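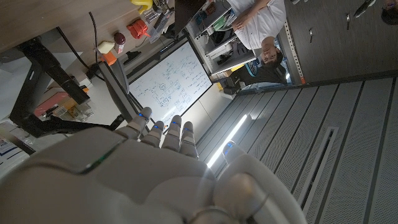
Rooms and Workspaces

The project room at Trillgate, October

The desks in the first-floor project room are due to be moved, and Faustine Caron is arranging the dates. The room is shared by the Briem group and whoever has booked it through the front office. Bookings are for half a day and start at 8.

The whiteboard is the part most people come in for. Boxes, circles and connecting lines go on in blue and black marker, with notes in small handwriting between them. Please ask Zohreh Nazari before wiping any of it. She keeps a copy of each version, but not always the same day.

The wooden desk is used for small parts and whatever is being worked on that week. There is a black monitor arm by it, and cardboard boxes and packaging are kept close by for returns. Silver metal parts left on the desk should go back in the drawers in room 134 when the job is finished. Labels for the drawers are in the top one.

The other table is kept clearer. It has a wood-grain top with a few light scuffs, and stands on grey metal legs on the carpet. A rectangle is marked out on the top in thin grey tape. Objects for a session go inside the tape and everything else stays off. If a strip starts to lift, Amnuay Thongsuk has the roll.
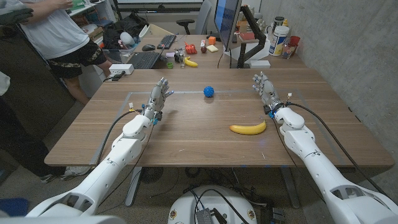 Table with the taped work area, blue spiky ball towards the back, banana nearer the front.

The ball goes back in the object box afterwards. Fruit does not, and should be taken to the kitchen or eaten.

The new layout will be added to this page once the desks are in place. Questions about bookings to Mahmoud Benmoussa, extension 263.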